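Friday, August 3, 2018
Larel bench log, cup and basket task, Grakville room

Target for the Montecinos canteen cell is still clearing cups from the table into the two-level wire basket. Recorded episodes to date: 2095. Usable after review: not recomputed, wait for the new filter.

Changes since last entry:
Basket kept toward the back of the table. Nearer the front edge the wrists fold too far and the lower level becomes awkward to enter.
Tape on the table edges checked and left as is. Do not move the table without redoing it.
Paper cups and the mug go in the same session, mixed order. Handle direction on the mug is to be varied between episodes.

Shift length. Operators now rotate after 10 episodes with a break of 5 minutes. Under the old scheme error rate climbed late in the block, mostly rim strikes on the upper panel. Load is on the forearm and thumb. The cables add drag when the right hand goes into the lower level. Try routing them over the shoulder.

Pads. Covering on the finger pads lifts with use. Proposal: check both pads at each rotation, replace the pair together, log the date. Spares on order from Clallia, almost 4 weeks lead time.

Staffing side, for the Montecinos call. Their dish line staff will keep loading racks by hand until November. After that the plan moves them to inspection and restocking, with the cell doing the clearing. Job descriptions not written yet. The pay grade for inspection is an open item and is theirs to settle, but we get asked every visit and need an agreed answer. 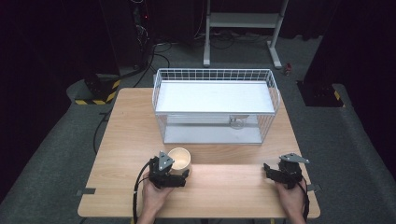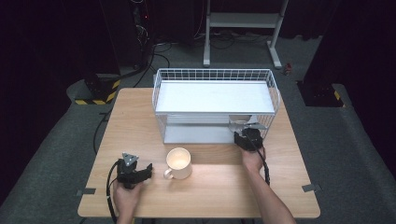

Grippers and table setup, two views at the table and one from a gripper.
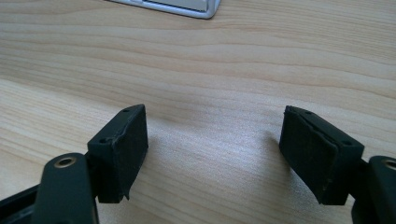

Comment added by Clallia after reading the draft: the rotation numbers look fine, but inspection is more standing and less walking than clearing, and the dish line people should hear that before November. They would also like to try the grippers themselves for a session, as they know which cups get stacked badly and how a full rack feels at the end of lunch. Montecinos has been asked for dates.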